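**Simulation and the grasping rules: questions we keep getting**

Maintained by Sayaka Sekiguchi for the Brirness handling group. Last changed 2020-09-29.

**Do simulated trials count toward sign-off?**

No. They count toward getting a slot on the Unstead cell. You need 90 clean simulated trials before anyone will book you in, and after that you start again from zero on the real arm. People have asked whether a very good simulated score can shorten the real run. It can't, and I haven't seen a score yet that made me want to change that.

**But Fundeck says its contact model is validated.**

Validated against what? Ask them for the objects, the surfaces and the finger pads they tested with. If yours aren't on the list, treat the claim as advertising. The same goes for Sotelo, which I like better and trust about as much.

**What has to be in a trial log?**

Software version, random seed, object model, friction values, and the wrist view saved at the moment before the close command. That last one gets skipped all the time – usually by whoever later wants to argue about a failed grasp.

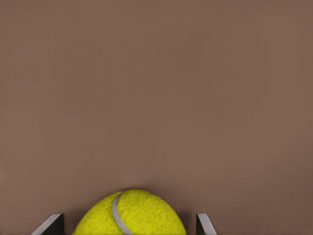
Clearance is the rule that draws the most complaints, so I'll spell it out. Both fingers must be open wider than the object before closing starts, and the log has to let a reviewer check it. With a tennis ball between the fingers you want to find background on both sides, even if it's only a thin strip of brown. Neither finger should be touching the felt. The two gaps don't have to match, and one finger sitting a bit farther out than the other isn't a fail by itself. If you can't find a gap on one side, the trial goes down as "contact before close" whatever the final lift looked like.

**Is a visible gap enough, then?**

It's enough for the pre-close check. It says nothing about depth, finger force or whether the object will stay put. Please stop writing "grasp verified" beside a pre-close view.

**Why so much fuss over a plain background?**

A plain background makes everyone's detector look clever. Your first 15 trials can use one. The rest need at least 7 different surfaces, and recolouring the same flat surface doesn't get you a new one.

**Can I throw out trials where the physics went strange?**

You can label them. You can't delete them. If the object shot through a finger, write that down and leave the trial in the count. A simulator that does this often is telling you something about your settings.

**Who reviews the logs?**

2 people, neither of whom wrote the controller. If your team is too small for that, borrow someone from another team.

**Will the rules be loosened?**

They come up for review in November. Bring real-arm results if you want a number changed. Simulated ones will be read politely.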